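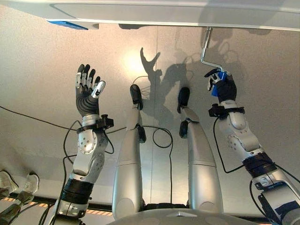
Opening: thanks, and who I am

Good evening, everybody, and thank you for coming out in December, when I know very well there are warmer places to be! I'm Liesl Wyss, and I help tenants at Stiltgate with their transfer requests, meaning a move from one apartment to another inside the same building or over to Flodwood. (Pause here, let the people at the back find chairs.)

What a transfer is

You already live with us, you already have a lease, and your household has changed. Maybe there's a new baby, maybe your mother has moved in, maybe the stairs have gotten to be too much for your knees. You don't go back on the general waiting list. There's a separate list for transfers, and I'd love for more of you to know about it.

The form

It's form 2277, four pages, and please don't let it scare you, most of it is your name over and over. Page 4 is the one people forget to sign. If you're asking for medical reasons, bring a note from your doctor saying what kind of apartment you need (ground floor, grab bars, and so on). The note doesn't have to name your condition.

After you hand it in

You'll get a letter with your place on the list. When an apartment comes up we call you, and you have seven days to say yes or no. So if your phone number changes, oh please, tell us!

Questions until 8, then the room has to be locked. Spanish copies of the form are on the side table by the door.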